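Wholesale vs consignment for craft fair stuff?
Thảo Dương
Shop in town wants 129 of my linen bookmarks for December. They say consignment, I'd rather sell outright. Whats normal?

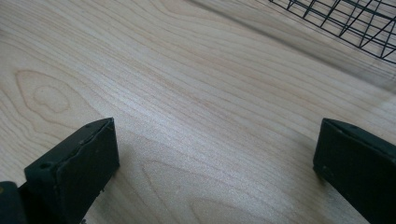
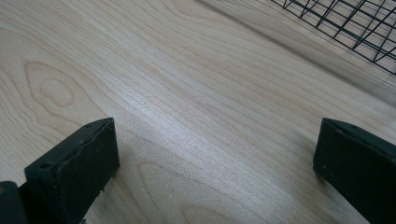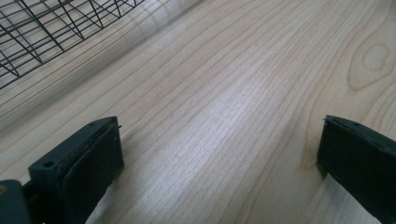
Photos: Thảo Dương

Danilo Marquez
Ask for half retail up front. Consignment on that many, no way. I left 275 cards at a shop once, took forever to get paid.

Codia
depends on teh shop

Rirnness
Split it? Sell them some, consign the rest. Get the percentage and pay date in writing.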